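About us

Lolto. Robot safety and good practice, for small workshops and colleges

We write the rules. More exactly we help you write yours, then come back and see if anyone follows them.

Started in a rented unit on the Drorkwood estate with two desks and a kettle. Still on the Drorkwood estate. Bigger unit, same kettle. Jamila Mondal and Reto Kuster had both spent years on factory lines where the safety folder lived on a high shelf and came down for inspections. They wanted folders people would open. That was the whole plan, more or less.

What we do

Site visits, risk assessments, training days, written working rules for robot arms, hands and grippers. Mostly for places that have one or two machines and no safety department. Colleges, repair shops, a bakery, one very patient maker of garden furniture.

We've done 74 sites so far. 3,879 people have sat through our basic day and got the card. The card is plain and a bit ugly, Huguette keeps saying she'll redraw it.

We don't sell robots. Don't take commission from people who do. If your supplier tells you we recommended them, ring us please.

Who we are

Jamila Mondal – runs the place, does the first visit on most jobs. Ex line engineer. Will ask to see your emergency stop before she takes her coat off.

Reto Kuster – risk assessments, standards. Reads the new drafts when they come out so you don't have to. Slow to answer email, quick on the phone.

Huguette Charpentier – training. Wrote the basic day and has rewritten it more times than she'd like. Teaches in English and French.

Noémie Delorme – hands and grippers. Small tools, small parts, fingers near other fingers. Joined from Lebrun, where she looked after the test benches.

Reynaldo Bañez – bookings, invoices, the van, the spare keys. If you have a date with us, Reynaldo gave it to you.

How we work

First visit is a look round and a talk. No clipboard for the first hour. We want to see a normal day, so please don't tidy up specially.

Then a written report. Short. Things to stop today, things to fix this month, things to think about. Each one has a name next to it, one of yours, agreed before we leave. A job with no name on it doesn't get done, we've seen that plenty.

Then rules. We draft, you cross out, we draft again. Two pages is the aim for a single bench. We had a client once with a 30 page bench rule and not one person on the floor could tell us what was on page one.

Then we come back. Usualy after three months, sometimes sooner if there's been a change of machine or a change of staff.

The bench rules

People ask to see what we mean by rules so there's a cut-down set, the one we use for benches where a person and an arm share a table. Take it, change it, put your own logo on. It doesn't replace a proper assessment of your own machine and your own job.

Before you start
Say out loud who is running the arm. One person.
Know where the stop is and be able to reach it from where you're standing.
Sleeves close at the wrist. Hair back. Rings, bracelets, watches and lanyards off and in the tray.
Tools you need for this job stay on the table. Others go back.
Check the cables. Nothing lying where the arm will swing, nothing where feet go.

While it's powered
No hand on the robot hand unless the arm is in its hold state and the runner has said so.
Don't reach across the arm. Walk round.
Dropped something in the bin or under the arm? Stop first, then fetch.
Talk. A quiet bench is a bench where two people are guessing.

Tools and loose parts
Long keys and drivers laid together on one side, handles the same way.
Count them out, count them in. Bins with cloth in them are where small tools go missing, so lift the cloth and look.
Small electronic parts in a tray or bag, never straight on the table top.

Finishing
Arm to rest position. Power off at the wall if that's your site's way, it's ours.
Write down anything odd, even if it sorted itself out.

Not a long list. The arguing is in the detail, and that's where most of the training day goes. Is a snug cuff ok? Can you use the stop as an ordinary off switch (please don't)? Who is the runner when the runner goes to the loo?

Jewellery gets the most argument by a mile. A beaded bracelet on an elastic string doesn't feel like a hazard to the person wearing it, they've had it on for years. But wrists go close to joints, straps and buckles all day in this work, and a string of beads is one more thing to catch. We ask for it off, same as a watch. Huguette does the talk on this and she's kinder about it than the rest of us. 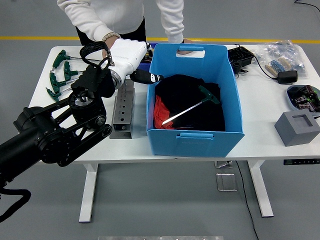 Can we use the same rules for every bench on our site?

Use the same headings, but write the details bench by bench. The stop is in a different place, the arm reaches a different distance and the job is different, so a copied rule soon has something in it that isn't true, and once staff spot that they stop reading the rest. Most sites manage with one shared front page and a single sheet for each bench.

Standards, and what we think of them

We work from the published robot safety standards and from the law where you are. Reto keeps the list. We tell you which parts apply to you and which don't, in plain words, and put the clause number in brackets for your inspector.

They're good documents on the whole. Written for big fenced cells to begin with, and you can still feel that in places. Small benches with a person stood right there need more thought, and that's most of our work now. Where the standard leaves it open we say so in the report. We won't tell you somthing is required when it's only our opinion. Opinions go in a box marked opinion.

We don't issue certificates of conformity. We're not that sort of body. We can tell you who is and what they'll want to see.

The Plirnmont project

Three years now with Plirnmont, a training college with a row of shared robot benches. Students from sixteen up, teachers with not enough time, different group every hour. Noémie leads.

What changed there: bench sheets on the wall at eye height instead of in a drawer. A tray by the door for jewellery. A handover line in the log that the leaving group signs and the arriving group signs. Near misses written on yellow slips, no names asked for. The slips took off, to everyone's surprise, and they are now the first thing we read when we visit. Mostly they're about cables.

What didn't work: coloured tabards for the runner. Students hated them, teachers lost them. Dropped after one term. We've gone back to just saying it out loud.

Training days

Basic day. Up to twelve people, your site or ours. Morning talking, afternoon at the bench. You leave with the card if you can show Huguette a safe stop and a safe handover.

Runner day. For people who'll be in charge of an arm. Needs the basic card first. Harder, smaller group.

Refresher, half a day. Every two years is what we suggest. Next open dates are in November, ask Reynaldo.

Prices are on the bookings sheet, travel is extra outside the county. Charities and schools pay less, say so when you write.

Things we'd like you to send us

Your near misses, with anything private taken out. We keep a shared file and clients can read it. Just over 2,000 entries when we last tidied it. It's the most useful thing we own, more than the van.

Also your own rules if you've written some you like. We've pinched several good ones and asked first each time.

Working here

Not hiring at the moment. We do take one placement student a year, usualy through Plirnmont, and you'd spend a lot of it standing at other people's benches taking notes. Write to Jamila.

Getting hold of us

Phone is best in the mornings. Email gets read by Reynaldo and passed on. If there's been an accident deal with that first, report it where you have to report it, leave the bench alone, then ring and ask for Reto.

Visitors welcome at the unit but book, there's often a class in. Parking round the back, ignore the sign that says Lebrun deliveries only, they don't mind us.

Page last checked 2025-05-24 by RB. Bench rules are free to copy, please tell us if you find a mistake in them.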